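Pushing rod keeps driving down into the board -- protective stop every time

Forum: Arms and end effectors > Faults and safety

gritbin
Posted November 2019
Need some help, bit fed up. Single arm, plain rod on the flange, pushing small blocks about on a wooden board. Ran fine for weeks. Now part way through a push the tip dips, digs into the board, arm trips out on force. Reset, home, same again. Not every run. Worse after lunch, if that means anything.
Controller is a Wiseo, path software is Tultier. Rod held in a clamp collar. No camera faults in the log. Speed is 92 mm/s for the push, hasn't changed.

ohmbrella
Log line? "Trips out on force" could be 2 or 3 different things on a Wiseo.

gritbin
Sorry. Code 900, Z limit. Always Z, never sideways.

pellwood7
Collar. Check the collar. We had a rod creep down in the clamp a hair at a time and the arm had no idea, as far as it knew the tip was still where you taught it. Put a pencil line on the rod at the edge of the collar and run it an hour.

ohmbrella
Don't agree. Creep would be the same everywhere on the board. He says part way through a push. Sounds like the board isn't level with the base, or the plane was taught wrong and it's only showing now.

pellwood7
Could be both. Pencil line takes ten seconds.

tarnside
Can I ask the boring one. Who is stood next to it when it trips? If you're resetting with the gate open to see what it's doing, stop doing that. Mate of mine got a rod across the knuckles on a slow move. Slow still hurts.

gritbin
Gate's shut. Mostly. Point taken.

Did the pencil line. Hasn't moved after 1000 pushes. So not the collar, or not today anyway. Re-taught the plane off three corners and it still dips now and then. This is a push on the red star, with the plane as re-taught: 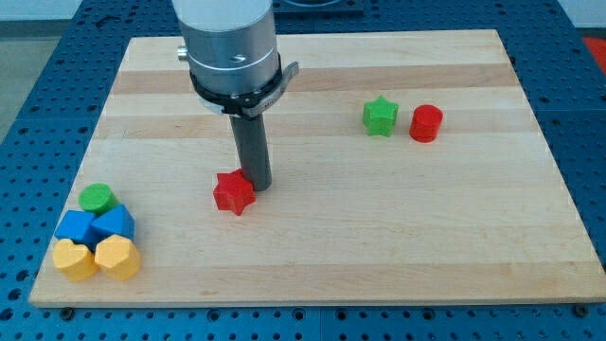 ohmbrella
Three corners isn't enough if the board has a bow in it. Wood moves. Three points will always give you a perfect plane, even off a banana. Do the fourth corner and the middle and see what the error is.

pellwood7
Ok I'll give you that one. Still want to know what the payload is set to though. If the tool weight is wrong the force reading drifts with pose and you get a Z trip with nothing touching.

gritbin
Payload is whatever Tultier put in at set up. Will look. Can you get at it without the admin login?

ohmbrella
Settings, tool, second tab. Read only but it'll show you.

gritbin
Right. Fourth corner is out by a fair bit, middle is worse, board sits proud there. AND the payload was still set for the old Skála gripper we took off in April. So you're both right, annoyingly.
Payload sorted now. Going to lift the tip height a touch and teach five points. Won't get a proper run in till the afternoon.

tarnside
Lower the force limit while you test. Don't raise it. Seen people raise it to make the fault go away.

pellwood7
That works till it goes through the table

gritbin
Wasn't going to. (Had thought about it.) Will post the log when its done.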